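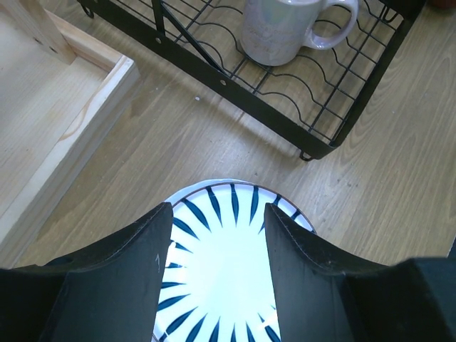

June, 2:20 pm. Plate wash notes, second go.

Back on the white plates with the dark blue petals. Maeve wants to call the pattern dishwasher safe on the strength of the Gollitz sheet. I've read the sheet. It says "suitable for regular machine washing" and never says how many washes or how hot, so I don't count that as evidence of anything.

The worry is the blue. If it's under the glaze, fine. If it's on top, the tapered ends of the strokes should go first, where the color is thinnest. Gobnait swears she can feel an edge with her thumbnail. I tried the same plate and felt nothing, and I don't think a thumbnail settles it either way.

Also not sold on looking at them under the bright light. The middle of the plate blows out to plain white and the lower strokes look washed out near the edges, and someone is going to write that down as fading. Turn the plate and see if the pale patch moves. If it moves, it's glare.

Plan: 14 cycles on the Kenlow, hot, then compare against the one kept in the cupboard. Kostis tablets only. Last time we switched to Hegarty powder partway through and the whole run was useless, whatever the summary says.

Maeve thinks 14 is plenty. I'd want 24 before putting anything on a label. Gobnait says customers will stack them wet and scratch them long before the blue wears off, and she may have a point, but that's a different test.

To do: mark the backs in pencil under tape. Check the rim too, it looks a bit lavender gray along one side and I don't know if they all do that.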